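Eltura Packing and Presentation Project
Progress report to the Rinaldi Fund, covering the period to the end of June

Prepared by Nga Tăng

We are now past the halfway point, and I'm delighted with how the work is going. The grant was meant to get us from a jumble of good ideas to a proper way of boxing small goods, with a bench laid out for the job, and we have most of that in place already. Of the 3000 set aside for materials and furniture, the larger part has gone on paper, sample boxes and lighting, and we are inside the budget on all of them.

The bench at Zaltdale

The table has settled into its final arrangement. We keep the lamp at the left of the wood top, beside whatever is being boxed, and a long run of white paper goes down the middle as the working surface. The paper was Sun-ja Min's suggestion and it has made such a difference! It gives everyone the same place to set a box down, it shows up dust and scuffs before they reach the goods, and it can be changed in a minute when it gets grubby.
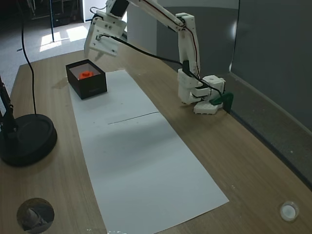
The black boxes remain our favourite of the samples we ordered. A bright item against a pale lining looks lovely the moment the lid comes off, and people who visited the open afternoon said so without any prompting. We ordered 100 in the first batch and would like to keep the same size for the rest of the year — changing it now would mean cutting new inserts, and the current ones sit very nicely.

The lettering on the box is still under discussion. Sun-ja likes it quiet, I would go a little stronger, and our supplier, Uvberg, is sending two more versions for us to compare side by side.

Surfaces

The covering on the bench needs more attention than I had allowed for. Joins and creases in a pale surface are very noticeable under a bright light, and a lifted edge can catch the corner of a box as it slides across. We have been trying different ways of fixing the covering flat, and I've moved 30 from the stationery line to pay for a heavier roll.

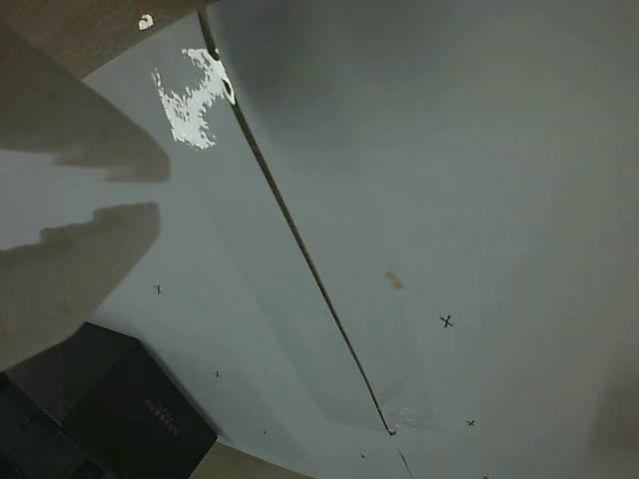

A matt finish is the other thing on my list. Glare makes it harder to spot a mark on a dark lid, so the next roll should be as dull as we can find. I have asked for a short length to try before we commit to a full one.

Training

We ran the first two sessions with groups of 15, and both were full. The mornings worked best, with everyone fresh and the sun coming into the room. Sun-ja has rewritten the handout in plainer words after questions from the first group, and the second group got going much faster with it.

Next steps

Choose the lettering and confirm it with Uvberg.
Test the heavier matt roll on the bench.
Hold two further sessions at Zaltdale.
Send you the full spending sheet with the final report.

You would be very welcome to come and pack a box with us. Any morning suits, and Sun-ja or I can meet you at the front door.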